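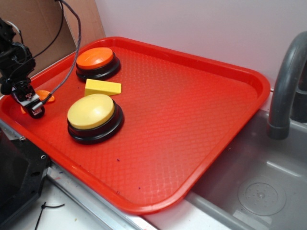 Red tray, two buttons, yellow block.

Plekdale Tray Set
June 21, 2020 | Gervasio Villalba

3000 stills of small items on a red tray beside a gray sink. Labels: tray, button_orange, button_yellow, block, sink.
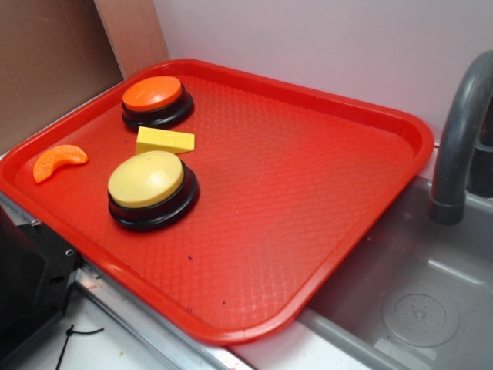

Orange segment at the left, faucet over the basin.

Known issues: 17 files lack a block label. Small dark specks on the tray floor are unlabeled.
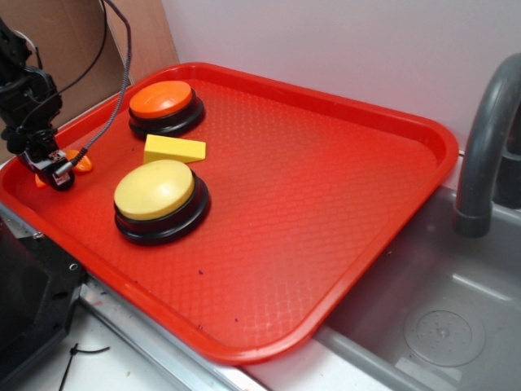
Masks for the two buttons include the black base. Split 2 holds out 192 files.

Contact: Gervasio Villalba, Solport | © 2020 Solport | Back to top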